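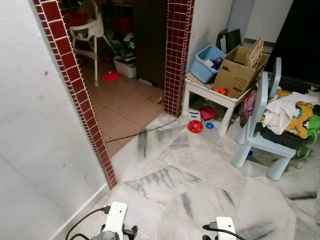 About Toma Play House

We're a small playgroup for babies and toddlers in Sosolberg, and we love what we do! Toma began in April with one family's front rooms, a handful of puzzles and a notice pinned up in the Brundon bakery. We now welcome 16 families, some for a morning here and there, some for most of the week.

It still feels like somebody's home, and we want to keep it that way. Children crawl, roll, build and tip things out on the floor, then help put them back (or some of them, on a good day). Even our youngest ones get very serious about dropping blocks into a basket – and then pulling every one of them out again.

What we play with

Nearly everything on our shelves was handed down by local families. The Suneck toy library lends us another box every few weeks, so there's always something new to open. We have around 200 toys and puzzles in all, and we bring out a few at a time. Wooden puzzles are the big favorite this season, with stacking cups close behind. If a puzzle loses a piece, we cut a new one from card and color it in, and the children seem to like those pieces best of all.

Our days

Mornings start with free play while everyone arrives. Snack comes next, with the little ones in high chairs and the bigger ones at a low table, and after that we sing, read or get out the paints. Tidying up has its own song, which parents tell us they end up humming in the car! The afternoon is slower, with books, naps and a bit of building for anyone still wide awake. 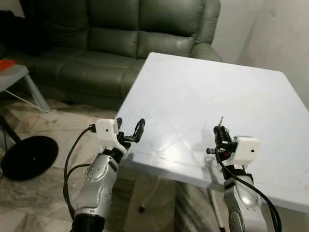 Can parents stay during the session?

Of course, and many do for the first week or two. Find a seat, have a cup of tea and join in as much as you like. Once your child has settled, you're welcome to slip out for a while, as long as you leave us a phone number.

Coming to see us

We run 2 open mornings a month, and you don't need to book. Bring socks with grips if your child is just starting to walk, a change of clothes and a favorite snack. If you have toys to pass on, we're happy to take them too – puzzles especially, even with a piece missing.

Last updated: September 2025

Contact | © Toma Play House, Sosolberg | Back to top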